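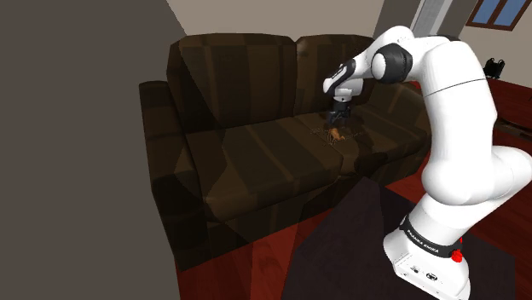

Search this thread Go

Last updated: April, 9.40 pm

1/ I've been asked for a short history of Delphine Sorensen, pop singer, so I'm doing one. She had one hit and a career of five albums. Most people only want the hit. They will have to wait until post 4.

2/ She was born above a carpet shop and could sing before she could walk, which was awkward at the carpet shop. Her first paid work was a jingle for underlay. You may remember it. It went "Underlay" and then stopped.

3/ She joined Trukik at sixteen. Trukik were a five-piece with two keyboard players who had fallen out, so one of them had to play from the car park. Their first single reached number 199. The chart only went up to 100, but somebody rang the office and asked.

4/ The hit was "Leave the Big Light Off". It was written on the bus in the time it takes to get from the swimming baths to the garage. It has one verse, sung four times, and a key change that the drummer had asked them not to do.

5/ Melteck signed her as a solo act on the strength of it. The contract ran to 174 pages and most of it was about her hair. She wasn't allowed to cut it, name it, or take it on a boat. The fringe had its own clause.

6/ Then came the television years. Starnik was a Saturday teatime talent show where the winner got a recording deal and the runner-up got a caravan. Delphine was a judge. She voted for the caravan every week.

7/ She left Starnik after the second series. The official reason was musical differences with the theme tune.

8/ The second album was recorded in a barn. The third was about the barn. Reviewers liked the third more. I have both and the barn sounds better on the second, where you can hear the door.

9/ The tour is the bit fans argue over. She was booked for the Lindgren, which holds 1000, and sold every seat. Unfortunately she'd gone to the other Lindgren, which is a tile showroom. She did the full set. They sold a lot of grout.

10/ The people at the real Lindgren got the support act for two hours. He was a ventriloquist. By the end they'd stopped looking at him and were just asking the dummy for requests.

11/ Fourth album: Christmas songs, released in April. Her argument was that there'd be less competition. There was none at all and it still came second.

12/ The fifth album is the good one. It's only sold at the till in garden centres, next to the humbugs. If you see it, buy it. Track six is the underlay jingle with strings, and it still stops in the same place.

13/ She's retired now and teaches singing to adults in the room over the carpet shop. Beginners start with "Under" and move on to "lay" after Easter.

14/ I missed out the duet with the weatherman. It was foggy and I couldn't tell which one was him.

Comments

My mum had the barn album and took it back because of the cow on side two.

The caravan from series one is still in our lane. Nice awning.

You've got post 3 wrong. It was the bass player in the car park. The keyboard player was in the boot.

Bought a whole bathroom off the back of that tile show, no regrets.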